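# Dish rack

A dish rack (I grew up saying "drainer", and my gran said "the draining thing") is an open frame that holds washed crockery upright so the water can run off it. I've been adding to this page of our household wiki for years, so forgive me if it wanders. It covers the sort you stand on a worktop, with a bit at the end about the kind that lives in a cupboard.

## How it works

Two things happen on a rack. First the water drips off, and most of that is over in a few minutes. Then the thin film left behind has to evaporate, and that's the slow part! Plates need a gap between them for it, so a crammed rack stays damp long after a half-full one is ready to put away.

I once weighed a stack of dinner plates at my kitchen table in Jodmont, straight from the sink and then again after 83 minutes on the rack. The bowls that had been sitting level still had a puddle in the foot ring — tip them a little and it goes.

## Materials

Wood came first in most homes I know of. Beech is the usual choice, and it's lovely to look at, but it goes black at the joints if it never gets a chance to dry out. My folding one from the market at Oltik cost me 167 in the local money and lasted four winters.

Coated wire is what most people buy now. It's light, it's cheap and you can see through it, so a lost teaspoon doesn't stay lost. The weak spot is the coating. Once it chips, rust gets in underneath and leaves orange marks on your best mugs (vinegar shifts them, mostly). Stainless steel costs more and I've never regretted it.

The tray matters just as much. Some are flat and have to be emptied by hand, some have a lip that pours into the sink, and the flat ones are the ones that go slimy. 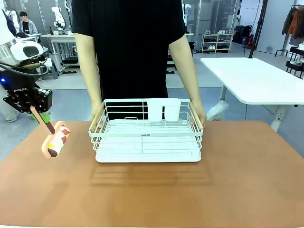
## Cutlery holders

Nearly every rack has somewhere for forks and spoons, either built in or hung on the wires. Holders with more than one compartment let you keep the sharp knives apart, points down please. Check for holes in the bottom before you buy. Zustero used to sell a handsome pot with none at all, and mine grew things.

## Cleaning

Once a week is plenty. I take everything off, scrub the tray with hot water and washing-up liquid, and go round the wires with an old toothbrush. If you've got hard water like us, 500 ml of warm water with a good slosh of white vinegar will lift the chalk.

## Cupboard racks

These sit above the sink with no base, so the drips fall straight into the bowl. The Zacharias flats down our road were all fitted with them, and I'm still jealous. You do need a cupboard that's open underneath, and a long enough reach for the top shelf.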